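Fludwood rolling wire shelf, used for robot spare parts and cleaning things

Rating: 4 out of 5
Reviewed by Salim Bakilana, Stultitville

I look after one mobile robot in our office. Its job is to pick up things from low shelves, and every morning before the first run I clean the wheels, wipe the camera covers and check the gripper pads. For this work I wanted a shelf on casters, which can serve also as the test place for picking.

I bought the Fludwood in April. Before it we had a closed cabinet from Varnudari, and the robot could not reach inside without touching the door.

Assembly took me one evening. The clips for the shelves must be at the same height on all poles, otherwise the shelf sits crooked and the robot's saved heights are wrong on one side. I made this mistake and had to teach the lower positions again. My lower shelf is now at 173 mm, and I put tape on the poles so I can check it quickly.

The open wire is good for dust but less good for small objects. Anything narrow can tip, and then the gripper pushes it. For thin parts I would put a flat board on the wire.

The casters roll well on carpet, maybe too well. When the arm pulled on a soft bag, the whole unit came with it. I now mark its place on the floor and compare after each 2,000 picks, when I also change the pads. At pick 633 I had already to correct it once.

I take away one star for the casters. The instruction sheet is also very short, only 2 pages with small drawings. For the price I would buy it again.

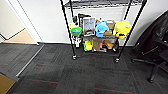

The shelf on our office carpet, with mixed objects on the lower levels.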